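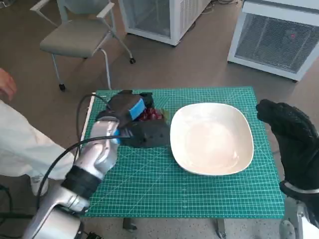
Search the site Go

Oanh Hầu spent most of June teaching a two-armed robot to stop squeezing so hard.

The robot works at a table at Dromaddale, a research lab in Flandmont. Its job is to pick things up and put them on a plate. Until this summer it closed its fingers to a preset width, taken from what its camera saw. Firm objects were fine. Soft ones were dented or dropped.

Hầu and her colleague Yaw Korletey tried a different method, which they call Pimentel. A person guides the arms through 20 grasps of one object. The software records how the force on the fingers rises from first touch to a steady hold, and it learns the shape of that rise. When the robot works alone, the camera gets the hand close and the force signal decides when to stop closing.

"We quit asking it how wide the thing is," Korletey said. "We ask what the thing is doing when you press on it."

The group trained on six objects and then tested on 12 the robot had never handled. Each new object got 20 tries. The old method held its own on hard shapes and fell behind on anything that gave way under the fingers. Pimentel did better on the soft ones but took longer per grasp, and it still had trouble when two items touched each other. In those cases the fingers often met the wrong one first, and the force reading made no sense to the software.

Kalliopi Vasilakis, who runs a packing line for the food supplier Dradico, read the results and liked them, with one reservation. "Slow is a problem for me," she said. "I would want to see it at twice the speed before I moved anything."

Hầu agrees. Her next round of tests will shorten the pause between first contact and full grip. Neusa Furtado, a doctoral student in the group, is working on the crowded-table problem and plans to add a small sideways push before the hand closes.

Last updated August 2023

We use cookies to improve your visit. Accept Manage settings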